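Section 4. Setting Up a Class Screening

Once your Triremel reader account is active, you can run your first screening. This is the fun part! A class that has watched a short film together talks about it in a way that no handout can match, and setting one up takes less than one class period.

Before you start, have your class code, a room with a screen, and the discussion cards for your film.

1. Sign in and open the Film Shelf. Each title shows its running time, grade band and topic tags (advertising, body image, news, sponsorship and so on).

2. Pick a film and press Reserve. Your school can hold 2 titles at once. To swap one, release it first.

3. Watch the whole film yourself. Please don't skip this, even with the short ones. The Desjardins set in particular has a couple of endings that land hard with younger students, and they are much better discussed when you know what's coming.

4. Open Cards and choose Before, During or After. Before cards work beautifully with a quiet class.

Note: Cards print two to a sheet. Turn off "Fit to page" or the fold line will drift.

5. Press Share with Class. Students join with the class code and see only the film you have released. A class can have up to 300 viewers, so a whole grade can watch together if your gym has the speakers for it.

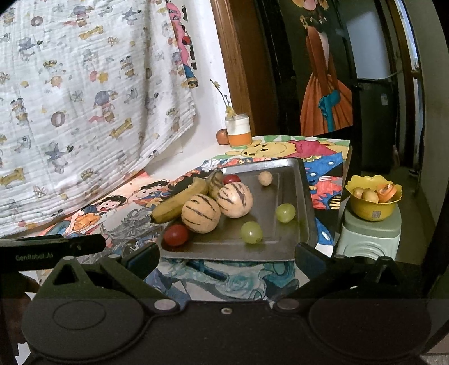 Fruit tray with melons and a banana.

6. Start the film from your own screen. The Pause for Talk button stops playback for everyone and puts your chosen card up in large type. Try it early, in the first scene if you can. Students loosen up fast once they know they're allowed to interrupt!

7. When the film ends, leave the response box open for 40 minutes. It closes by itself and saves the answers under Class Notes.

Caution: Releasing a title before the response box has closed deletes any unsaved answers. They can't be brought back.

Caution: Films tagged Sensitive need a signed family letter. The Nustell template is under Forms, in English and Spanish.

If the picture freezes but the sound keeps going, reload the page on the teacher screen only. Student screens catch up without help.

Sondulby Media Classroom Guide, revised Friday, October 15, 2021. New titles join the Film Shelf in March.

Next: Section 5, Letting Students Make Their Own Film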